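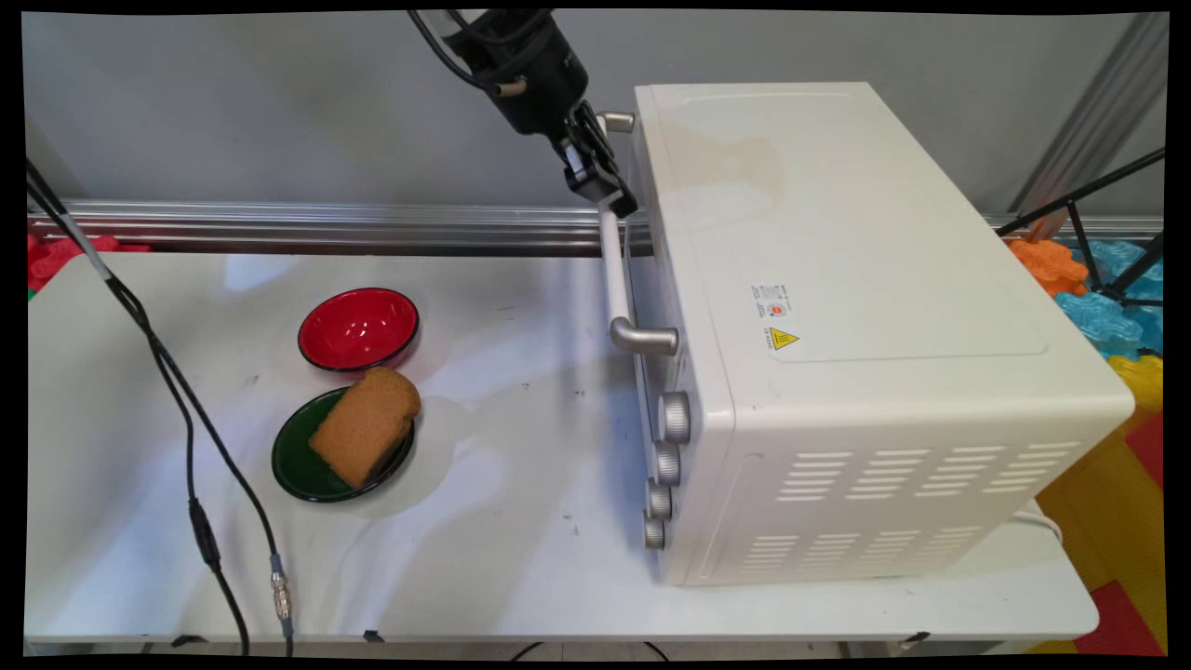 Progress report to the Rolland Fund, period ending in May
Community kitchen and baking course, Fivbridge

1. Courses

In this period we held 10 evening classes in bread and simple pastry. The group from Wusex joined us for the second half, and their bus costs were paid from the travel line, as we agreed with you by letter. Kerstin Kasten taught the bread part. She also wrote the recipe sheets again with larger letters, which the older participants had asked for.

2. Money

From the equipment line we have used 3,000 dollars until now. The dough mixer was delivered late -- the supplier, Pesix, gave us 200 dollars back for the delay. We would like to move this sum to the line for flour and other ingredients, and we ask for your written permission.

3. Difficulties

The Sunday class had to stop for two weeks while the floor near the sink was repaired. Some participants did not come back after the break. Ignacio Villalba has called them, and most want to start again in the next course.

4. Next period

We plan a short course on food hygiene and a small sale of bread at the town library. The library has said yes to the sale, but the table fee is still under discussion. The receipts for all lines are attached to this report.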